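Fevo Table Tidying: read me first

Welcome, and thank you for picking up this collection. Fevo is a set of short recordings of people tidying a table: folding shirts, putting small things back where they belong, smoothing out cloth. It started as a side project of the Clokthorpe textile room and grew over the summer until it needed a page of its own, so please bear with me while I try to put everything you might want in one place.

What is in it

There are 809 recordings in all. Of these, 295 are clothing only (shirts mostly, with a few tea towels that Bernadette Cordier brought from home and would like credited), and the rest mix clothing with small household objects. Each recording has a plain text note beside it giving the task in a few words, such as "fold striped shirt" or "clear small items, then fold."

How the table is laid

We kept the setup simple so that anyone could repeat it. A long table gets a white cloth, and the person sits on the far side of it. The garment starts out heaped in the middle, never folded. Small items go to one side of the garment, within easy reach of whichever hand is doing the work. We tried neat starting piles in early August and they made for very dull tidying, so Dorian Deschamps now drops each shirt from shoulder height and leaves it however it lands.

Please don't iron anything beforehand. Creases are welcome.

Clothes and small things

Shirts came from the charity shop in Kurkisville, all washed before use. Stripes and checks are the most useful, as you can follow a fold across the pattern much more easily than on plain cloth. Thin cotton slumps and slides, and heavier cotton holds whatever shape you give it, so we noted the weight of each shirt where we could.
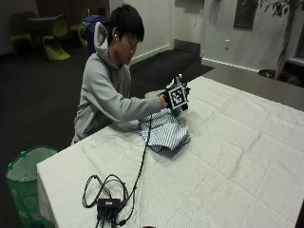 Small items were chosen to be easy on the fingers and cheap to replace. If you are adding your own, soft or rounded things work well next to clothing, and anything with a sharp corner tends to snag the cuffs. Capucine Renaud keeps the list of what we have used and is happy to share it.

Known gaps

There are 6 recordings where the note says "shirt" and the garment is really a pillowcase. I have left them in for now. Sleeves folded behind the body are also rarer than sleeves folded across the front, simply from habit.

Last changed 9th September by Thibault Poulain, who is always glad to hear about mistakes.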